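제목: Re: [모자모임] 챙 모자 보관, 걸이냐 받침대냐
보낸 사람: Blandine Renaud
받는 사람: 모자모임 메일링 리스트

안녕하세요, 블랑딘입니다.

답장이 늦었습니다. 1월에는 가게 재고 정리가 겹쳐서 메일을 몰아서 읽고 있습니다. 아래 질문에 제가 아는 범위에서 답을 드립니다. 세탁 이야기는 지난번 메일에서 다른 분이 자세히 쓰셨으니 빼고, 보관과 진열만 적겠습니다.

> 안녕하세요. 가입하고 처음 글 올립니다.
>
> 야구모자를 20개 정리해야 합니다. 지금은 현관 벽에 못을 박고 뒤쪽 조절 끈을
> 걸어 두었는데, 오래 걸어 둔 것들은 뒤가 늘어나고 앞판이 앞으로 쏠립니다.
> 몇 개는 서랍에 겹쳐 넣었더니 정수리 단추 자리가 눌렸습니다.
>
> 궁금한 것은 세 가지입니다.
> 첫째, 받침대에 씌워 두면 정말 모양이 유지되나요?
> 둘째, 받침대를 산다면 높이는 어느 정도가 좋은가요? Pinico 것과 Lirner 것을
> 보고 있습니다.
> 셋째, 자주 안 쓰는 모자는 어디에 넣어 두는 게 좋을까요?
>
> 선반은 폭이 60센티미터이고 깊이는 별로 없습니다. 햇빛은 오후에만 듭니다.
> 경험 있으신 분들 의견 부탁드립니다.

첫 번째 질문부터 답하겠습니다. 받침대에 씌워 두면 벽에 거는 것보다 모양이 오래 갑니다. 다만 받침대 윗부분이 모자 안쪽을 고르게 받쳐 주어야 합니다. 윗부분이 뾰족하거나 너무 작으면 정수리 한 군데에만 무게가 실려서 그 자리가 솟습니다. 심지가 든 앞판은 비교적 잘 버티지만, 심지가 없는 부드러운 모자는 한 달만 지나도 차이가 보입니다. 그런 모자는 안에 얇은 종이를 구겨 넣고 씌우세요. 신문지는 잉크가 묻으니 쓰지 마시고 무지 박엽지가 좋습니다.

저는 Pinico 받침대를 씁니다. Lirner는 가게에서 한 번 만져 본 것이 전부라서 길게 말씀드릴 수 없습니다. 제가 만져 본 것은 바닥판이 가벼워서 챙이 긴 모자를 올리면 앞으로 기울었습니다. 지금 파는 것도 같은지는 모릅니다. 직접 보실 수 있으면 모자를 하나 가져가서 올려 보시기 바랍니다. 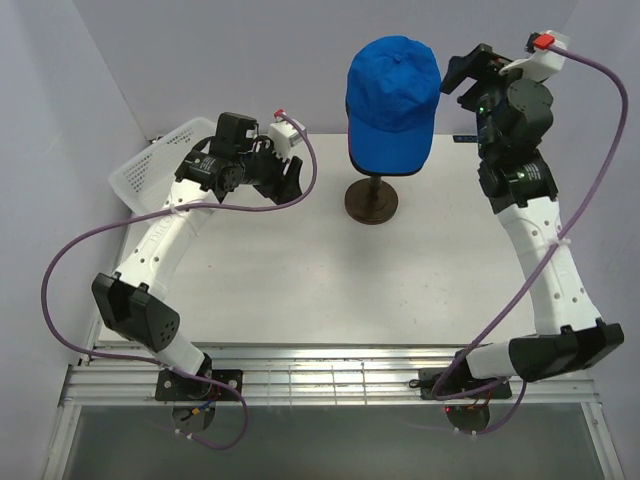

높이는 모자를 올렸을 때 챙이 바닥에 닿지 않으면 충분하다고 생각합니다. 챙 끝이 선반에 닿은 채로 두면 그쪽만 휘고, 한번 휜 것은 손으로 펴도 금방 돌아갑니다. 너무 높은 받침대는 꺼내다가 옆의 것을 치게 됩니다. 색은 취향 문제지만 저는 모자와 받침대의 밝기가 다른 쪽을 권합니다. 선명한 파란색 야구모자를 짙은 청동색 받침대에 올리고 바닥이 흰색이면 모자가 먼저 눈에 들어옵니다. 벽도 연한 라벤더빛 회색 정도면 파란색을 방해하지 않습니다. 반대로 남색이나 검정 모자를 같은 받침대에 올리면 둘이 한 덩어리로 보여서, 어두운 모자에는 밝은 받침대가 낫습니다.

선반 폭이 60센티미터라고 하셨는데, 그 폭이면 받침대는 2개까지만 두시는 것이 좋겠습니다. 3개도 들어가기는 합니다. 그런데 챙을 정면으로 두면 옆 모자와 닿고, 비스듬히 돌리면 깊이가 모자랍니다. 모자끼리 닿은 면에는 먼지가 끼고, 진한 색에서 연한 색으로 물이 옮는 일도 있습니다. 저는 흰 모자 하나를 빨간 모자 옆에 여름 내내 붙여 두었다가 옆면에 분홍 얼룩이 생겨서 결국 버렸습니다.

나머지는 세 번째 질문과 이어집니다. 자주 안 쓰는 모자는 바구니에 넣으세요. 사진 왼쪽 뒤 구석에 있는 흰 플라스틱 망 바구니 같은 종류가 쓰기 편합니다. 망이라 바람이 통하고, 가벼워서 통째로 내리기 좋습니다. 뚜껑 있는 상자는 겨울에는 괜찮지만 장마철에는 권하지 않습니다. 땀받이에 습기가 남은 채로 닫으면 냄새가 배고, 심하면 안쪽 테이프에 곰팡이가 핍니다. 상자밖에 없으면 뚜껑을 조금 열어 두시면 됩니다.

바구니에 넣을 때는 모자를 앞뒤로 겹쳐 세우고 챙을 모두 같은 쪽으로 두세요. 뒤판을 안으로 접어 넣는 분도 계신데 메시 모자라면 접힌 자국이 남으니 하지 마시고, 뒤판까지 그대로 세우세요. 맨 앞 모자가 쓰러지면 빈 자리에 수건을 말아 넣습니다. 위로 쌓는 방법은 자리는 덜 차지하지만 질문하신 분이 겪으신 것처럼 단추 자리가 눌립니다.

이미 눌린 모자는 이렇게 해 보세요. 주전자 김을 안쪽에서 20초 쐬고, 손을 넣어 눌린 자리를 바깥으로 민 다음, 받침대나 둥근 그릇에 씌워 하룻밤 둡니다. 김이 뜨거우니 손은 조금 식은 뒤에 넣으세요. 챙에는 김을 대지 마십시오. 오래된 모자는 챙 속이 종이인 경우가 있어서 한번 울면 되돌릴 수 없습니다. 늘어난 뒤쪽 끈은 제 경험으로는 김으로 안 돌아옵니다. 플라스틱 똑딱이면 한 칸 줄여 쓰시고, 천 끈이면 수선집에 맡기시는 편이 빠릅니다.

햇빛이 오후에만 든다고 하셨는데 오후 햇빛도 색을 뺍니다. 특히 파랑과 보라 계열은 정수리부터 허옇게 뜹니다. 진열한 모자는 한 달에 한 번 바구니에 있는 것과 바꾸세요. 저는 월말에 먼지를 털면서 같이 바꿉니다. 먼지는 마른 옷솔로 한 방향으로 쓸면 되고, 테이프 클리너는 모직 모자에 보풀을 일으켜서 저는 면 모자에만 씁니다.

덧붙여, 지난번에 Femby 모자 안쪽 테이프 교체를 물어보신 분께는 따로 답을 드리겠습니다. 같은 폭의 테이프를 Jeon에서 판다고 들었는데 수요일에 전화해서 재고를 확인한 뒤에 쓰겠습니다.

철제 받침대에 땀이 묻어 녹이 슨 경험이 있는 분이 계시면 어떻게 닦으셨는지 알려 주시기 바랍니다. 저는 마른 수건 말고는 해 본 것이 없습니다.

블랑딘 르노 (Blandine Renaud) 드림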